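Posted Wed 23 March by Noémie Vidal
Filed under: Kitchens & Baths / Stone and Tile

Re: [wirwood-oldhouse] Plonditz sealer, worth it?

Perrine Besnard wrote:

> Hi all, we finally had the man from Saneck out to look at the
> counters and he was very good, very patient with my questions. He
> says the stone is "unprotected" and that every month we leave it is
> a month of damage we can't get back. His quote is $442 for the
> Plonditz treatment, two coats, and it comes with a lifetime
> guarantee against staining. He did a demonstration with water on a
> sample tile and it beaded right up, it was impressive! He also said
> the regular sealers from the hardware store are mostly silicone and
> trap moisture in the stone, so we should stay away from those.
>
> I'm inclined to say yes but wanted to check here first. Has anyone
> used it? He can hold the price until the end of the week.
>
> Perrine

Perrine,

I haven't used it, so take the rest of this for what it's worth. I have had three different people try to sell me a stone treatment in this house, though, and I've read a good deal of the paper they left behind.

Start with the water test, because it's the part that always works. Water beads on a sealed tile. It also beads pretty well on a tile with a bit of furniture wax on it, or cooking oil, and on plenty of polished stone with nothing on it at all if you only watch for a minute. Did he put water on your counter, or only on the tile he brought with him? If it was only the tile, you learned something about his tile. Put a tablespoon of water on the counter tonight, somewhere by the sink, leave it a quarter of an hour, wipe it off and look for a dark patch. No patch, or hardly any, and I don't see what you'd be paying for. If there is a dark patch it should dry out by morning, and then you do have a case for sealing.

The next thing I'd want to know is what "staining" means in the guarantee. Ask for the sheet before you sign, all of it, including the back. The one I was shown (a different outfit, but I'd bet the wording gets around) covered oil and water based stains from "normal household use" and left out acids. On marble the acids are most of the trouble. Lemon, vinegar, wine, tomato, half the bathroom cleaners on the shelf. They don't soak in and leave a color, they eat a little of the surface, and you get a dull spot you can feel with a fingernail if the light is bad. An ordinary sealer that soaks into the stone doesn't stop that. I have never had a salesman bring it up on his own. When I asked, one of them told me it was "more of a finish issue," and then he looked at his watch.

A lifetime guarantee also raises the question of whose lifetime. Mine was going to be good for as long as the firm was trading and as long as I bought the yearly cleaning kit from them and kept the receipts. How long has Saneck been going? I don't mean that as a dig, I'd just like to see an answer in writing.

As for "every month is a month of damage," your counters went in when, before 2000? You told us at the December meeting that they came with the house. If they've been bare all that time and you only started to worry after he sat down at your table, I'd say the stone can stand another few weeks while you ask around. The price hold is the oldest trick going. Call him in May and I think you'll find it's the same price or lower.

I also don't buy the silicone story. Some store sealers have it in them and some don't, and the label or the data sheet will tell you. I asked at Butkienė, the stone yard out past the feed store, and the woman at the desk sold me a bottle for $42 that has done my whole kitchen twice with some left over. She also said, without me asking, that I probably didn't need it on the honed piece by the window. I tend to trust people who talk me out of buying things. They do sell stone, of course, so they have their own reasons to want me cheerful about marble, and I kept that in mind too. 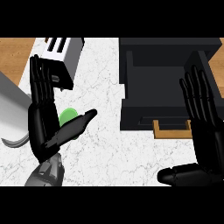

What bothers me most about the brochures is that the stone in them never has a mark on it, and you're meant to give the sealer credit for that. Any pale stone looks good from far enough away. You can't judge a sealer off a white counter with thin gray veins, a toaster at the back and a big clear stretch of marble, because nothing has been spilled on it that you can make out. Etching mostly shows when you get down low and look across the surface toward a window. Try it on yours. I'd expect you to find rings near where you keep the oil and vinegar, and if you do, ask the Saneck man whether the $442 includes polishing those out first or whether he'd be sealing right over them. I'd like to hear what he says.

Two other things and then I'll stop.

If he does do the job, get him to name the product on the invoice. "Plonditz treatment" could be a bottle or it could be a man with a bottle. If it's something he mixes or rebrands, you have no way to look up what's in it, and the next person who has to strip it won't know either. I stripped a topical coating off a hearth once that had gone yellow and it took most of a week and a smell I wouldn't wish on anybody. Make sure you know if his goes into the stone or sits on top of it. He should be able to tell you in one sentence.

And please do the water test in more than one place. Mine was fine everywhere except a strip behind the faucet, where I suppose years of scrubbing had taken off whatever was there. I did that strip and left the rest alone until the following year.

If somebody on the list has had Plonditz on their counters for a few years and cooks with lemons, I'd be glad to be told I'm wrong. I'd want to come over and see it in daylight. So far all I've heard is from people who had it put in last fall and are very happy, and I was very happy with my hearth the first fall too.

I can drop off what's left in my bottle if the patch by your sink turns dark. You'd need a couple of old T-shirts, not the paper towels, they leave lint.

Noémie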